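4.2 What people keep, and where they keep it

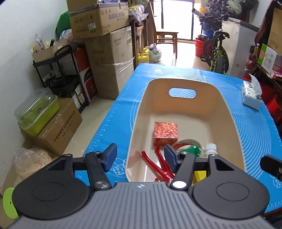 Last revised: September

Figure 3. A small square box in a beige plastic bin, on a blue mat.

I went into the Ellstead interviews expecting to hear about cupboards. What I got was tubs – under beds, on top of fridges, stacked in the laundry with the lids long gone. Of the 29 households that let me poke around, 19 kept their keepsakes in something bought for another job altogether, and most were a bit sheepish about it.

Godinho's earlier survey put this down to small flats. I'm not so sure. My Kirnadari households had loads of room and still favoured the nearest tub, and a few told me a proper memory box felt too final (one had been given a lovely one and kept batteries in it!).

Small boxes were treated differently again. People would happily cull letters and programmes, but a little box with a bright colour or a bit of shine tended to stay, even when they'd forgotten what it first held. I come back to this in Section 5, along with the Pluvari diaries, where some 10 entries mention the same habit.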